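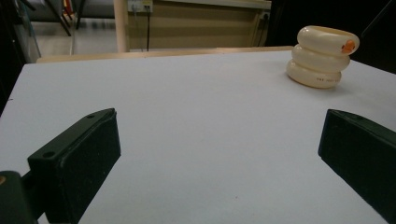

Start-state coverage is the bit most people get wrong when they collect hand-held gripper demos, so this is how we do it on the ring unstacking task. The idea is you decide where every episode begins before you record any of them, then throw out the ones that drift. A decent start looks like jaws open, both fingers in view, bare table between them, and the three cream rings well out of reach up the far right. The policy then has to learn the approach as well as the grasp. Start with the fingers already wrapped round the stack and you get a policy that can only close.

Writing this up fast because Chinyere Bashir needs it for the second site and I'm away most of December. Ask Kayode Effiong if something's missing.

What you need

The hand-held gripper, charged and calibrated
Stack of three rings
Plain white table, cleared
Masking tape and a pencil
The Umton recorder (any build that writes the episode sheet)
The Brelleo checker script

No robot for this part. Arm comes in at evaluation, last section.

Step 1 - Fix the start zones

Split the table into 10 start zones. Doesn't have to be a neat grid, ours isn't. More zones at the back and sides, fewer in the middle, as the middle gets covered anyway when people carry rings across it.

Tape the zones, pencil a tick at each centre, then pull the tape up again. Leave the tape down and the policy learns the tape. We lost a whole batch to this. Pencil should be faint enough that you need to lean in to find it.

Zone numbers go on a paper map kept off the table. Not on the table!

Step 2 - Write the order first

Generate a shuffled list of zone and stack pose pairs. Stack pose is just how the rings sit: straight, top one tilted, bottom one slid out a bit. Don't let the operator pick. People pick the same three or four favourites, mostly near their strong hand, and swear they were being random.

Also shuffle which way the sticker on the top ring faces. Bright orange on cream is a gift to the network, it will happily use it to work out which way round the stack is. If it faces the camera every time, you've trained a sticker finder. Same goes for the printed text on the rings, though that seems to matter less at our resolution.

Step 3 - Record

For each line on the list:

Put the stack in its zone, in its pose. Hands out.
Hold the gripper at the start height, jaws fully open, pointing at the table.
Press record. Count one second in your head, keep still.
Approach in one go. Don't stop halfway to think about it.
Grip the top ring, lift clear, set it down in the drop area. Repeat for the middle one.
Leave the bottom ring where it is. Open jaws, back off, stop recording.

The still second at the front matters more than it sounds. The tracker needs it to settle and the checker uses it as the start frame. Skip it and the episode gets binned.

Speed: slower than natural, faster than careful. Miroslava Krajčí has the best hands for this on our team and she tells new operators to move like they're pouring somebody else's coffee.

If you fumble a ring, keep going. Recover, finish, flag it on the sheet with an F. We want recoveries, just labelled. What we don't want is a restart in the middle of an episode, that's two starts in one file and teh alignment goes to pieces.

Step 4 - Check the starts

Run the checker over the day's folder. It takes the first frame of each episode and looks at three things - jaws open past the threshold, stack visible, gap between stack and nearest finger above the minimum. Anything that fails goes to a review folder. Go through those by eye, don't bulk delete. Bad light will fail a good episode now and then, and shiny rings make it worse because the highlights move about.

Leave the background alone. Cables, chair legs, whatever's behind the table. Move the table a bit between sessions if you can so it changes on its own. Tidying it all away gave us a policy that was lovely in our room and useless down the hall.

Step 5 - Balance

Count episodes per zone after the check. Top up the short ones. Our last full set was 3,019 episodes recorded and 428 of those failed the start check, so plan for it. Don't promise 3,000 usable and record 3,000.

Most of our failures were in the two far corner zones. Somtochukwu Uzor reckons it's arm length, operators lean in early and the gap's already gone when they hit record. Standing instead of sitting helped a fair bit. Haven't tested that properly.

Step 6 - Train and evaluate

Nothing fancy. Same diffusion policy config as the Trostach runs, same seed set. Train two: one on the balanced set, one on an equal-size set with the starts left however they came. That second one is your baseline, don't skip it or you've got no result, only a policy.

Evaluate on the arm from every zone, same number of tries per zone, and report the per-zone scores along with the mean. The mean hides everything. Our baseline looked fine on average and basically never managed the back left.

What we saw: balanced set much better from the far zones, no real difference close in. Slightly worse at regrasping a slipped ring, which we think is down to the checker throwing out a few close starts that happened to be useful. Abimbola Ibrahim is rerunning with a looser gap threshold now, will add numbers when they're in.

Common problems

Episode fails on "jaws not open" but they were - recalibrate the width, then rerun the checker on the same files. No need to re-record.

Stack not found - usually glare. Turn the stack a touch or kill the overhead nearest the table.

Zone counts wrong on the sheet - somebody skipped a line on the list and carried on. Find the gap, shift everthing after it by one, check two episodes by eye.

Esposito grips instead of the standard pads - works, but note it on the sheet. Don't mix both in one training set yet.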